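How to Wash a Shaggy Bath Mat Without Wrecking It

I ruined two bath mats before I worked out a routine, and both times it was the dryer that did it. So this is how I do it now, in a little apartment with a top-loader and a folding rack on the balcony. It takes one afternoon of mostly waiting around.

What you need: a vacuum with a hose, mild liquid detergent, a couple of old towels, a wide-tooth comb or a soft brush, and somewhere flat. I use the plain Troreck detergent because it rinses out fast, but any gentle one will do.

Start by reading the tag. If yours says hand wash only, believe it and use the tub. If it has a rubber backing, flip it over and give it a bend. Flaking or cracks mean it's on its last legs, and a machine will finish it off and leave crumbs in your drain (ask me about the November I spent picking bits out of the filter with tweezers!).

Next, shake it outside, hard, then vacuum both sides with just the hose. Turn the spinning brush off if your vacuum has one – it grabs long fibers and yanks them.

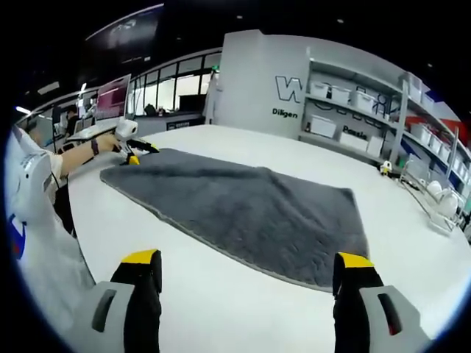
Drying is where I used to go wrong. High heat turns long fibers crunchy and makes the backing curl, so I skip the dryer completely and lay the mat out flat once the worst of the water is out. Before it gets there, though, I roll it up in a towel and kneel on the roll. A dark gray one with long pile shows every ripple, and you get those patches where one bit looks lighter than the bit next to it. It's only the fibers lying in different directions, so run your hand over it one way and comb out whatever stays stubborn.

Back to the wash itself, now that I've scared you off the dryer. Cold water, gentle cycle, half the detergent you'd normally use. Put a towel in with it so the drum stays balanced. No fabric softener, please! It coats the fibers and then the mat stops soaking anything up. I run a second rinse every time, and if the water still looks sudsy I run a third.

My Davano mat is the thickest and needs a full day and a night to dry. The thin Gitano one by the kitchen sink is done by dinner. Turn them over halfway through, and don't put them back on the floor while the underside feels cool to the touch – give it another hour or two.

How often? Every couple of weeks for the bathroom, once a month for the kitchen. My newest one cost me $19 and has held up fine on that schedule so far.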